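Open Day at Karnura: A Footy Tragic Visits the Draft Combine Testing Centre

Posted in July, by the Govisia Footy Blog
Print this page | E-mail to a friend

I've been banging on about draft testing for years without once setting foot in a place that does it, so when the Karnura centre threw open its doors I drove the two hours, ate a servo pie on the way and joined the queue at 9 am with all the under-18s and their mums and dads.

First stop was the sprint lane, and gee it's loud in there! They let the public have a go over 20 metres (I did, and I won't be printing the time). The organisers said 814 kids had been through the timing gates this season, mostly from country leagues, and the Zomulia boys were easily the quickest I saw — low, hard first steps and no looking sideways at the clock.

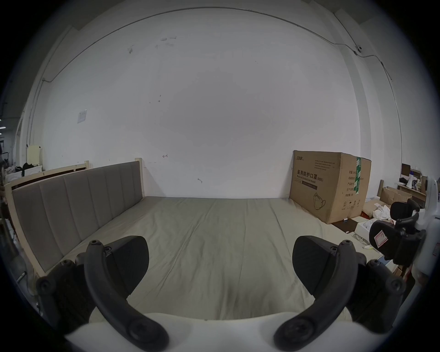 The agility course and the vertical jump

I'd always thought the agility run was a bit of a gimmick. Then I watched a lanky ruckman from Moges get round the poles like a rover, and I've changed my tune. The jump is done off a running start, either foot, and the kids were slapping the vanes so hard the bloke beside me flinched every time.

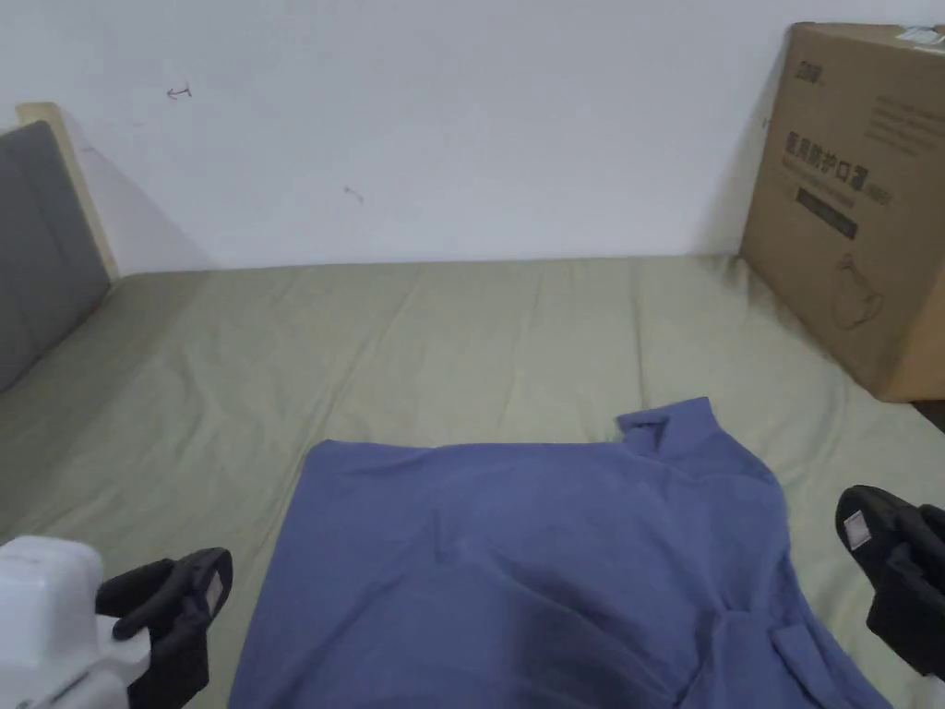

Blue shirt on the green sheet, near the front edge of the bed.

Lunch was a snag in bread for 4 dollars, eaten on the grass with a good view of the kicking test. That one's my favourite by miles. A player gets a target called at the last second and has to hit it on the turn, and you learn plenty about a half-back when the call goes to his wrong side.

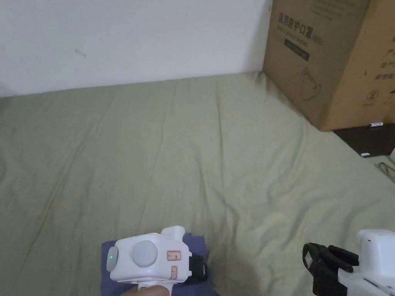
The cardboard box, in the corner against the wall.

They read out the gate just after 2 pm: 1,020 through the door, a record for the open day, and it felt like most of them were in line for the drinks van. I skipped it and caught the end of the recovery talk, which was mainly about sleep and was pitched at parents. Good stuff, though a bit long on the slides.

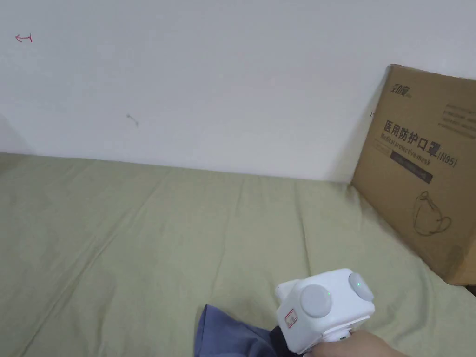

Green sheet and plain wall.

I'm going back next year for the endurance run, which I missed by ten minutes. Wear a hat and park at the oval end.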